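Moving house in November, and what I'd do differently

Well, we did it! Sixty boxes, one very patient cat and a couch that had to go back down the stairs and in through the laundry (don't ask). We're in the new place on Sunska Street and I've finally found the kettle, so I can write something down before I forget it all.

My biggest mistake was labelling. I wrote "misc" on 17 boxes. Seventeen! I've been opening them one at a time with a cuppa, and so far the favourite held a colander, two swimming caps and our rates notice.

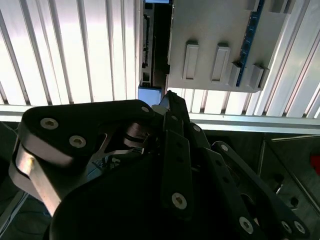

The garden

I promised myself I wouldn't touch it until autumn, and of course I was out there at seven the next morning in my dressing gown. There's a lemon tree that needs a proper feed, a heap of agapanthus I'm not keen on, and a grevillea leaning over the fence to Tincuța Pîrvu's side. She came round with a plate of walnut biscuits and told me to leave it be, she likes the honeyeaters. Done!

The soil is heavier than at our old place, so tomatoes are going in pots this year. I've got 40 litres of potting mix in the boot and grand plans for a herb bed by the tap, if I can talk Mum out of her peppermint cuttings (once it's in, it's in forever).

Next job is curtains. The front room gets the full afternoon sun and it hit 32 degrees in there by three o'clock, so for now we've pegged up a bedsheet and it looks absolutely dreadful.

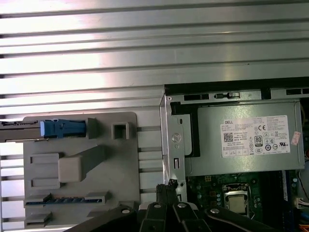 Slots, a blue latch and plenty of silver metal.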